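Écrire un compte rendu de séance que le médecin lira jusqu'au bout

Mode d'emploi à l'usage des kinésithérapeutes, ostéopathes et autres gens qui travaillent avec leurs mains et rédigent avec leurs pieds.
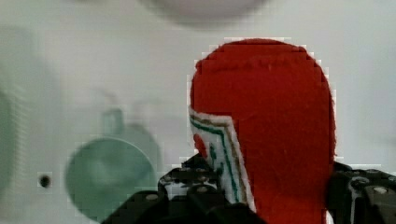
Feutre rouge, bordure blanche.

J'ai relu en octobre mes vieux comptes rendus, ceux de mes débuts au cabinet de Sultitz. Le plus long comptait 2 411 mots pour une cheville. Le patient s'était tordu le pied en descendant d'un trottoir ; il aurait eu le temps de guérir pendant la lecture. Le médecin m'avait répondu en deux mots : « Bien reçu. » J'ai longtemps cru à un compliment.

Ma méthode actuelle tient sur une page et me prend 14 minutes, café compris.

Avant de commencer

Il vous faut vos notes de séance, le courrier d'adressage et une phrase écrite à la main qui répond à la question posée par le médecin. S'il n'a pas posé de question (« Merci de prendre en charge ce patient sympathique »), inventez celle qu'il aurait dû poser. Peut-il reprendre le travail ? Faut-il une imagerie ? Continue-t-on ?

Étape 1. Mettre la conclusion en haut

Oui, en haut. On nous a appris à dérouler l'anamnèse, puis l'examen, puis le raisonnement, comme dans un roman policier. Votre lecteur a la salle d'attente pleine et se moque de savoir si c'était le majordome ou le moyen fessier. Première ligne, donc : « Lombalgie commune, sans signe d'alerte retrouvé, évolution favorable, je propose d'espacer les séances. »

Étape 2. Donner deux mesures, les mêmes à chaque fois

Une mesure de douleur, une mesure de fonction. Choisissez-les à la première séance et tenez-vous-y. Pour la fonction, prenez quelque chose que le patient fait dans la vraie vie : monter l'escalier, mettre ses chaussettes, porter le petit dernier. « Mobilité globalement améliorée » ne veut rien dire, et je l'ai pourtant écrit pendant des années avec un aplomb remarquable.

Notez aussi les conditions. Une flexion d'épaule mesurée assis un mois et couché le suivant produit de très beaux progrès, surtout sur le papier.

Étape 3. Décrire ce que vous avez fait, sans mythologie

Écrivez « mobilisations, exercices de renforcement, conseils d'activité ». N'écrivez pas que vous avez « libéré » une vertèbre, à moins qu'elle n'ait été détenue. Le bassin n'était sans doute pas « déplacé » non plus, et le patient qui lira cette ligne – il la lira, il a accès à son dossier – risque de marcher de travers pendant six mois pour ne pas le redéplacer.

Étape 4. Dire ce que vous ne savez pas

C'est l'étape la plus courte et la plus désagréable. Une ligne suffit : « L'origine exacte de la douleur reste incertaine. » Si l'évolution n'est pas celle que vous attendiez, dites-le aussi, avec la date à laquelle vous referez le point. En cas de signe inquiétant, ne comptez pas sur le courrier : décrochez le téléphone, puis écrivez.

Étape 5. Couper

Ma limite est de 662 caractères pour le corps du texte. Le chiffre n'a rien de scientifique, c'est la taille du champ de saisie d'Otance, le logiciel du cabinet, qui avale tout le reste sans prévenir. Les confrères de Bultbridge ont une autre interface et pas de limite du tout. Leurs courriers s'en ressentent.

Supprimez dans l'ordre : les formules de politesse au-delà de la première, les muscles que personne n'a mis en cause, le nom de la formation où vous avez appris la technique. Ce dernier point fait mal, surtout au prix de la formation.

Étape 6. Relire à voix haute

Si vous manquez de souffle avant le point, il en faut un autre. Vérifiez le côté (droit, gauche, c'est bête, mais le genou opéré a ses préférences) et l'orthographe du nom. Au cabinet Đoàn, à qui j'adresse beaucoup de monde, j'ai mis un an à trouver le bon D sur mon clavier. Maintenant je le copie-colle depuis un fichier prévu pour ça, qui ne contient rien d'autre.

Envoyez par messagerie sécurisée, gardez une copie dans le dossier et notez l'heure d'envoi.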